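Teaching by Example: A Winter of Pushing Blocks at Closgate

The workshop at Closgate was built for the repair of printing machinery, and the rails for the overhead hoist still run the length of the ceiling. Since December it has served a quieter purpose. The Werkel project, a joint undertaking of the Closgate laboratory and the software group at Enar, uses it to gather the examples from which a robot arm is to learn how to move objects across a surface when told to do so in ordinary words.

The task sounds modest. An operator is given a sentence, such as "move the red cylinder away from the green one", and guides the arm until the instruction has been carried out. The position of the arm, the view from the camera and the sentence itself are stored together as one example. The operator then receives the next sentence and continues from wherever the blocks have come to rest. The blocks are put back by hand only at the start of a session or when one of them has left the board.

The project's first target was 3000 accepted examples. It was chosen with some caution, as the Enar group had previously worked only with simulated blocks, which slide evenly and never catch on the grain of a piece of wood. Real ones behave less politely. A cylinder pushed off centre will roll or turn, a cube will swing round its own corner, and two pieces that meet at an angle may travel together for some distance before they part. 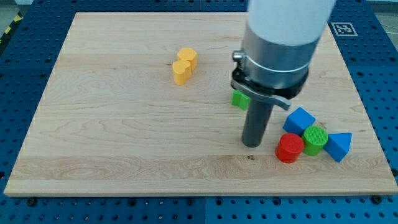 Why does the arm push the blocks instead of picking them up?

Pushing needs only a plain rod and keeps every movement close to the surface, so the learning system has fewer things to master at once. It also leaves room for correction, as a block that has gone astray can be nudged back from another side.

Much of the early effort went into the wording of instructions. In the first weeks the sentences were written in advance by the project office, and the operators found them stiff. They referred to every block by its full colour and shape, even where a colleague would simply have said "the heart" or "that pair". The method was therefore changed. Operators now record a stretch of free movement first, and a second person, watching the replay, writes down what the arm has done in whatever words come naturally. The practice takes longer, but the resulting language is far more varied.

Checking is carried out by the firm of Salameh, which has no part in the recording. Each example is read by 2 reviewers working separately. Where they disagree on whether the sentence fits the movement, the example is set aside. Of the first batch of 608 submitted for review, 312 were accepted without change. The remainder were returned, most of them for faults in the wording. "Next to" proved to be a particular source of difficulty, and the guidance on that phrase now fills a page of the operators' handbook.

The project has also had to decide what to do with mistakes. An early rule required operators to discard any example in which the rod missed its block. It was withdrawn after the Enar group reported that its system, trained on clean examples alone, had no idea how to recover when something went wrong. Misses are now kept, provided that the operator goes on to complete the instruction, and they carry a label of their own.

Operators work in short sessions and exchange roles between recording and description. New staff spend their first days on description alone, and several have remarked that they steer the arm better for having watched others do it.

A further round of collection is planned with a wider set of shapes and a rougher board. The handbook will be revised before it begins, and Salameh has asked that the section on corners and edges be rewritten in full.

Published 5/30/20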